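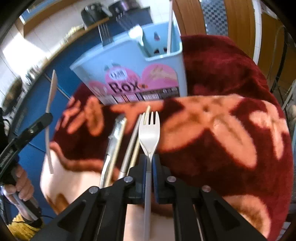

White plastic fork, chopsticks and a metal straw.

Kerkero Tasting Notes
Version 3, updated 15th December

Hi and welcome! This is the read-me for my beer and food pairing notes, which started life as a pile of sticky pages next to the fridge and is now a proper table you can open in any spreadsheet program. I'm a homebrewer first and a spreadsheet person a very distant second, so if a column name makes you wince, you're probably right.

What's in it

There are 500 rows. One row is one beer tasted with one dish, on one evening. Most of the beers are stouts, porters and brown ales (my taste, sorry, lager people), with 40 sours that I added over the summer when it was too hot to think about anything roasty. Every beer in the table is either one of my own batches or came from one of three small breweries: Skimex, Saliba and Stovon. The brewery column says "home" for mine.

The files

notes.csv – the main table, and probably all you need
beers.csv – one line per beer, with style, strength and bottling month
dishes.csv – one line per dish, with a short ingredient list
old_notes.txt – my typed-up notes from before I had columns, kept because I can't bring myself to delete them

The columns in notes.csv

beer_id and dish_id match up with the other two files. pour_ml is how much went in the glass, usually 200 and sometimes 300 for the lighter stuff. temp is "fridge", "cellar" or "room", and yes, I should have used a thermometer. first_sip, with_food and after are free text, and they get chattier as you go down the table. score runs from 1 to 9 and is for the pairing, so a beer I love can still get a 3 if it flattened the noodles. again is yes, no or maybe. I use maybe a lot.

How the tasting went

I pour the beer, take two sips on its own and write first_sip before I touch the food. Then I eat a few bites, drink, and write with_food. The after note gets written when the plate is done, usually ten minutes later, though a few of them were filled in the next morning and those have an asterisk at the end. Water and plain crackers in between. I don't taste blind. I tried it for a week and kept recognizing my own smoked porter from across the kitchen – there's no hiding that one!

Things to watch for

Scores before August are too generous. I went back and reread them and I was clearly just having a nice time. I've left them alone, but if you're averaging anything, look at the later rows separately. There are also a bunch of blank dish_id cells where I only wrote "leftovers" and couldn't work out what the leftovers were. Spicy dishes are underrepresented, and dessert is mostly chocolate cake and one very good rice pudding with the Saliba milk stout, which you should try if you ever get the chance.

Batch numbers for Skimex bottles are missing before version 2. Stovon changed the recipe of their oatmeal stout partway through, so it has two beer_ids, one ending in a and one ending in b. Please don't merge them, they're really different beers (b is drier, and I like it better with cheese).

Using the notes

Help yourself. Print them, chop them up, pick a dinner with them. If you put them online somewhere, keep the name Kerkero Tasting Notes on them and say which version you used. I'd rather they weren't used to sell beer.

Still to do

Split the free text into something searchable
Add the barleywine batch once it's old enough to drink
Fix the spelling of gochujang, which I have managed to write four different ways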